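Gripper comparison notes, 7 Oct 2018. Two sets of fingers on the same arm, same wrist camera, same task: pick up a paper bag by its cord handle. Thread.

Set A is the Fevus pair, stiff pads with tapered tips. Set B is the Vondel pair, softer and wider at the end. Both run on the Sivakumar controller with identical force limits.

531 tries logged across both sets. A bag with snacks in it is light, so payload is not the issue. The handle is. Twisted cord rolls when you pinch it off center.

Fevus: 98 misses. Vondel: 23. Most of the Fevus misses come from the approach angle. At 90 degrees to the cord they do fine.
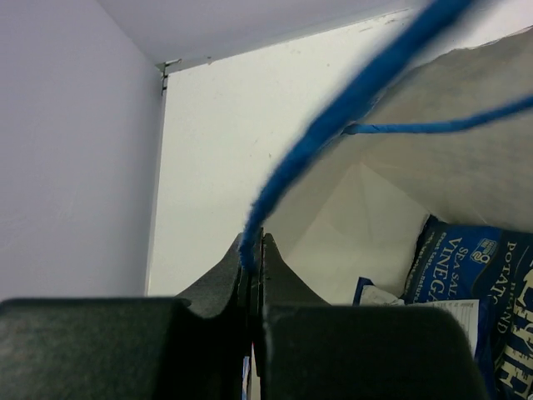
Wrist view, tapered tips on the blue cord. Chips in the bag.

Things I look for in this view: where the cord sits relative to the seam between the fingers, and whether the rim of the bag is clear of the pads. Depth is hard to judge from one camera this close.

The near end of the handle goes badly out of focus toward the lens. The Drerkach tracker loses the cord there and picks it up again lower down. I now mask the top of the image before it runs.

Vondel downside: the wide ends catch the paper along with the cord. It counts as a grasp in the log but the rim tears -- I went back and tagged those separately.

Next: Fevus tips with a thin rubber sleeve, same bags, same force limits. If the sleeve stays put I'll rerun the full set in January.

Logs are in the usual folder. Column 4 is finger gap in mm, not inches -- the header is wrong.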